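Cataloguing the Plistarska recordings

The index for the Plistarska song recordings is finished as a first draft. It has 1,132 entries, of which 359 are lullabies or fragments of them. Ehab Ragab did most of the transcription in June and I have been reconciling his spellings with the older card file ever since.

The main difficulty is variant titles. A singer from Kadolel and one from Fortin may give the same melody different names, and the card file treats these as separate items. I have kept the separate entries and added a cross-reference field – merging them would lose the local name.

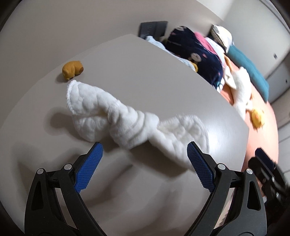
Dates are the second difficulty. Where the tape box and the card disagree, I record both and mark the box as preferred. Tyson Lachance would have it the other way round, and his argument is set out in the notes to version 2.

Access terms are still open for 4 of the singers' families. Their entries show title and place only until we have written consent. Corrections to place names are welcome by email, with the entry number in the subject line.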